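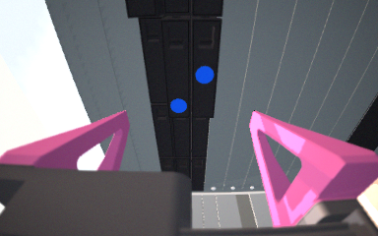
Lab notes, July 19, 2023

The Langlois arm can now take a server module out of a rack, and last month it took out the wrong one. The order was for the unit in slot 4. The arm went one over, closed its gripper with great confidence and pulled. All of this was in simulation, so the only thing that went down was our mood.

Histetti, our fault-injection suite, had the run logged as a success. A module had been gripped and a module had moved, and the checker never asked which. We went back through 2739 saved runs with a stricter rule and found 40 more of the same, the oldest from March. Our slide for the Lukham visit has been revised downward. 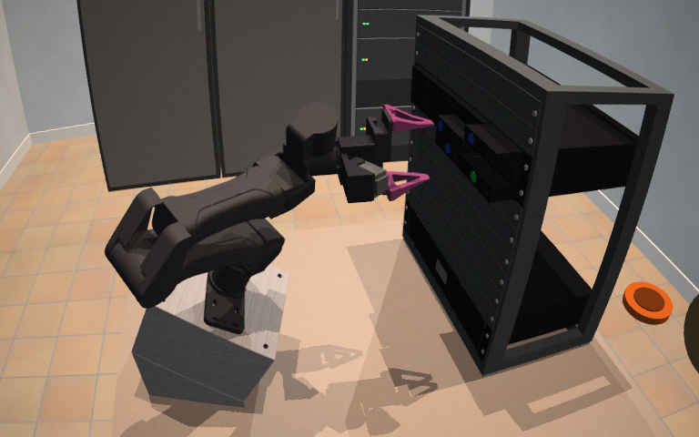
The simulated server room, with the gripper at the front of the open rack.

Two changes are in. The arm must confirm the slot number before the fingers close, and any mismatch stops the run and leaves the fingers open. It now stops a lot. The Prollberg team calls this timid and would like its cycle times back. They can have them after 6 clean nights in a row. The current streak is two.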